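Pisten pantry shelf wants your snacks, sorted

December 4, 2021

The snack drive at the Bittencourt Street hall in Pisten has reached 300 packages, and the town has revealed its character through them. Soup was requested. Soup has been slow to arrive. What people brought, in quantity, was chips, seaweed, sweets and a surprising range of things in pouches.

Sorting began this week on a table covered in white paper, with the donations going into baskets and trays by type. Type has proved to be a matter of opinion. Spicy goods have their own tray, as do drinks, and there is a growing third category known on the sign-up sheet as "ask someone." 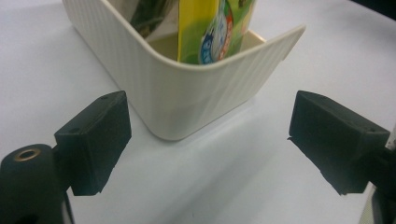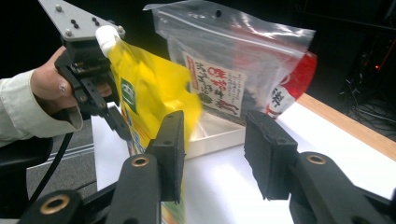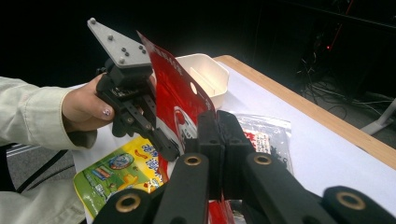
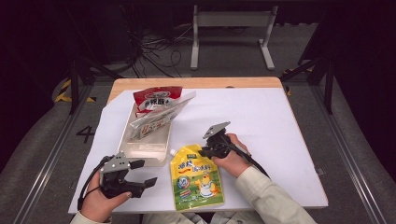

Anything with a label in a language the sorters can't read is set aside until an evening shift that can. This has slowed things down a little, and has also led to a lively exchange over whether a yellow pouch with a spout counts as a drink or a dessert. The matter was put to a vote and remains tied.

The packages will go out in 40 mixed boxes to households on the Plitel route, with a second round planned if the pile keeps growing. Jendetti Grocery has promised the boxes and asks that they not be returned with soup in them — a reference to last year, when one leaked across the back seat of a delivery car.

Donations are still welcome at the side door, unopened and in date. Glass jars can't be taken. The goal for the season is 1,000 packages, and cans of soup would be received with real emotion.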